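White Cloths With Yellow Edges: Notes on Household Linen and the Worktable

The present entry continues the series on small textiles begun in April. Earlier installments dealt with table linen and with the storage of winter bedding. This one is concerned with the most ordinary article in the cupboard, the plain white cloth with a colored edge, and with the table on which such cloths are sorted, folded and put away. Several readers in Mirnville have written to request a full account of the method, and the author is pleased to supply it.

On the selection of cloths

The household previously kept cloths of many colors and sizes, acquired without any plan. Three years ago these were retired and replaced with white cloths finished in yellow or orange. The supplier was Petchrat, a small linen shop near the covered market, which sells them in bundles at a fair price. The order was for 50 cloths, and the greater part of them remain in service.

White was selected because it may be washed at a high temperature without concern for the dye. The colored edge was at first regarded as decoration only. It has since proved useful in folding, as the eye finds the edge quickly and the corners may be matched without turning the cloth over several times. Readers who fold in poor light will understand the advantage.

The weave should be fine but not slick. A slick cloth slides from the stack, and a very coarse one holds crumbs. It is advisable to handle a cloth before purchase, to hold it up by one corner, and to observe how it falls. A good cloth falls in one broad fold and does not stand away stiffly from the hand. Cloths sold with heavy starch should be washed once before any judgment is made, and the shop at Petchrat has always been willing to let customers examine a washed piece.

On edges, tips and loops

The edge is the first part to fail. Where a strip or a loop joins the body of the cloth, the stitching carries the full weight whenever the article is lifted, and it should be inspected at each wash. Loose threads are to be trimmed and never pulled. Bindings that have begun to lift may be restored with a short row of backstitch in matching thread. The author keeps a spool of Prusine cotton in orange-yellow for this purpose, and one spool has lasted a considerable time.

A repair of this kind requires no machine and no particular skill. It does require that the work be done on the day the fault is noticed. Cloths set aside for mending have a tendency to remain set aside, and the author's own mending drawer was, for one entire winter, impossible to close.

On the worktable

Folding is best done on a hard, dark surface. White fabric shows clearly against black, and a stray thread or a fallen cap of binding is found at once. A marbled pattern does not interfere with this, provided that the ground color remains dark. The surface should be wiped before work begins and given time to dry.

The basket is placed within easy reach of the middle of the table. A perforated plastic basket is preferred to wicker, which catches on fine weaves and cannot be rinsed. Gloves, when they are kept with the cloths, go into the basket as well, laid with the fingers open and not bunched. A glove that has been bunched while damp takes on an unpleasant odor that several washes may fail to remove.

It is customary in this household to allow a few pleasant objects on the back of the table. The author recognizes that stricter writers on the subject recommend a bare surface. Artificial flowers take up little room, require no water and may be dusted with the same cloths that are being sorted. Yellow blooms and sunflowers have been favored, as they agree with the trim. A printed wallpaper is likewise a matter of taste, and the author has received more correspondence concerning corgis than concerning any question of laundering.

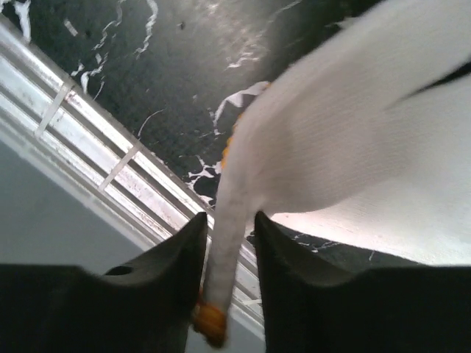
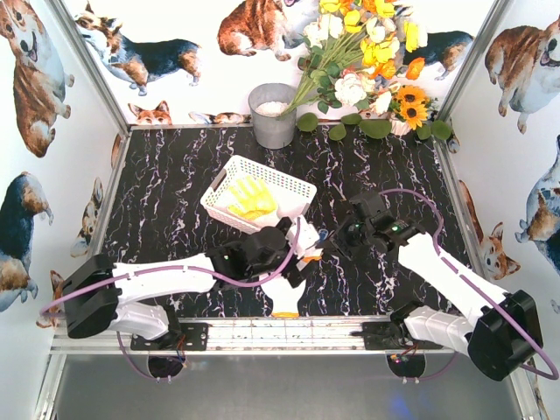

White fabric with its colored edge, close up in the first photograph; in the second, the table with the basket, the yellow glove, the bucket and the flowers.

On the metal bucket

A gray metal bucket with a rolled rim is a practical companion to the basket. The rolled rim is of importance, as a raw edge will cut a cloth that is drawn across it. Such a bucket may hold dry goods, pegs or rinsing water according to the needs of the day, but it should not be moved from wet use to dry use without being thoroughly dried along the seam. Rust marks on white cotton are permanent for all practical purposes. Lemon juice and salt have been tried here on two occasions, with discouraging results.

On the procedure for folding

The following order is observed.

The cloths are first laid in a single pile at one side, with no attempt at neatness. One cloth is taken up by the colored edge and allowed to hang, so that the creases of the wash fall out under its own weight. It is then laid flat, smoothed from the center outward, and folded in half with the edge uppermost. A second fold brings it to a quarter. The finished cloth is placed in the basket with the colored edge toward the person folding.

Cloths with a hanging strip or loop are treated in the same manner, except that the strip is tucked inside before the second fold. If it is left outside, it catches on its neighbors and the stack is disturbed each time a cloth is withdrawn. A session of 30 minutes is sufficient for the weekly wash. Readers with larger households may find it preferable to divide the work into two sittings.

On storage

The folded cloths are carried to the Lultari cabinet in the hallway, where they occupy the second shelf. The shelf is 80 centimeters wide and accommodates the full supply in a single layer of stacks. Freshly laundered cloths are placed at the back and those in front are used first, so that wear is distributed evenly. Gloves are kept on the shelf below, in pairs where pairs survive.

A note on the cabinet itself has been requested and will appear separately, together with measurements and the matter of the hinge. Correspondence regarding stain removal is still being sorted. Readers who wrote before April should expect a reply by the end of the coming month.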